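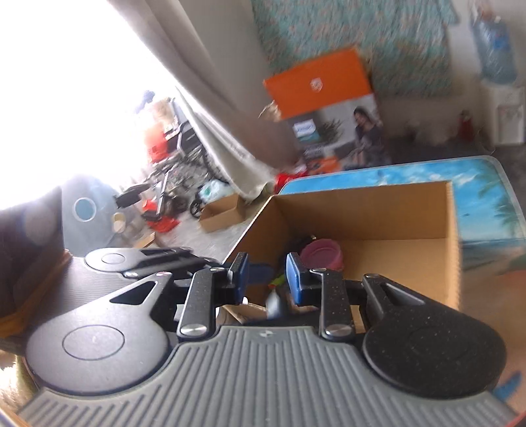
**Why did Gonalora decide to stop its consumer loans when they were still making a profit?**

Rasha Kanaan answers that the profit was too thin for the amount of capital it used. The lender earned money on these loans last year, she says, but each new loan needed more reserves than the one before, and the small business side was waiting for the same money.

Kanaan has been finance director at Gonalora for three years. Before this she worked at Boychuk, a leasing company, where she was responsible for funding. We spoke in her office in Flenden in November, two weeks after the lender published its results for the third quarter.

The results were received with mixed feelings. Net profit fell to 32 million, while the loan book grew to 1,667 million. Several analysts had expected a better quarter, and the shares lost four percent before lunch.

"I don't complain about the market," Kanaan says. "They saw a lower number and they sold. If I was sitting on the other side, maybe I would also sell first and read the notes after."

In the notes, she explains, one can find the cost of closing the consumer unit. It was booked all in one quarter. She was asked by some colleagues to spread it over the year, and she refused.

"The auditors would have accepted a part of it later. But then I must explain the same thing four times, and every time people will ask me if there is more coming."

The existing consumer loans will not be sold. Gonalora received two offers for the portfolio, which stands at 247 million, and both were below the value in the books. The company will collect the payments until the last contracts end. Kanaan expects that most of them will be repaid within three years.

And the customers? For them nothing changes in the contract, she says, neither the rate nor the payment date. Those who wanted to borrow again will need to go to another lender.

The more difficult subject is deposits. Gonalora pays more for its savings accounts than the large banks, and this gap has become wider since the spring. Kanaan admits that she would like to lower the rate, but that she is afraid to do it too quickly.

"In Ernstead we lowered it a little in June, as a test. We lost more savers than our model said. Not a disaster, but I was surprised, and I don't like to be surprised by a model that I approved myself."

Since then the savings rate has stayed where it was. The lender has 682 business clients who also keep their operating accounts with it, and she wants this group to grow, as such balances cost less and move less often. New branches are not planned. Two account managers were hired in Ernstead, and a third one is being looked for.

On the dividend she is careful. The board will discuss it in February, and she does not want to speak before them. When I ask if a cut is possible, she thinks for some time.

"Possible, yes. I would not propose it today. Ask me again when I have seen December, because in December our clients pay their suppliers, and then we know who is really short of cash."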